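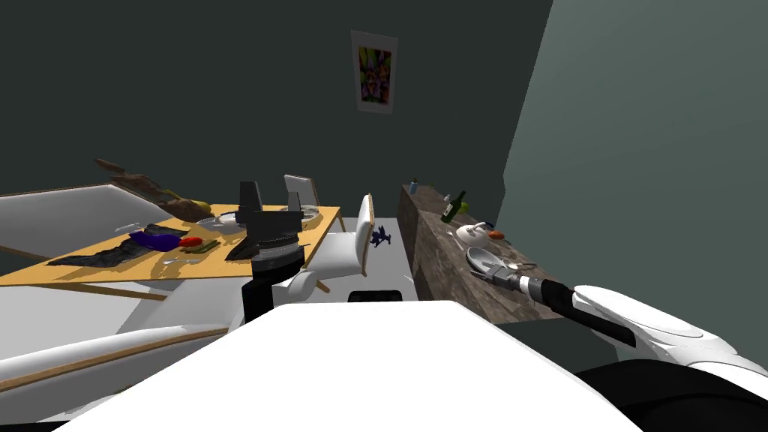
Right gripper keeps tipping the dish
My sim cell is a two-armed unit between a table and a counter, and the job is clearing up. The left arm behaves. The right one picks up a dish over the counter and holds it at a tilt, like a waiter who has given notice. I've rerun the Truvport calibration 17 times. Wrist zero looks fine, grip force is 82 on the slider. What else is there?
posted by tiltedplate

Sopacua
Stop recalibrating, the wrist is innocent. Your grasp point is on the rim, so a shallow dish pivots between the fingers as soon as it leaves the stone. Open the contact settings for the right hand and check three things:
Finger friction. The Bunex preset ships low, fine for boxes and hopeless for crockery.
Torsional friction. Probably zero. Mine was, for over 300 episodes, and I blamed the elbow.
Approach height. If the fingers close while still high above the bowl, they catch only the lip.

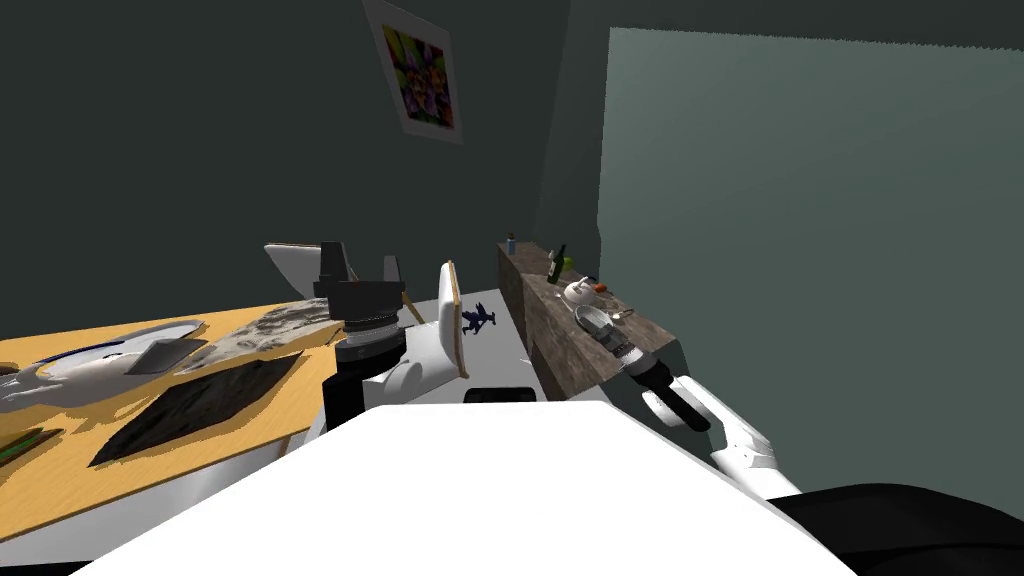
Change one at a time and save a copy of the config between tries. Then do the same check on the left hand, even if it behaves. It may just have had easier objects so far - a cloth doesn't mind being held crooked.

Boris
mine does this too. i turned the force all the way up and the dish left the room. do not recommend

tiltedplate
Torsional friction was zero. Raised it, and the dish now stays level until step 3,475, when it sags a little. I can live with a sag. Boris, did yours ever come back?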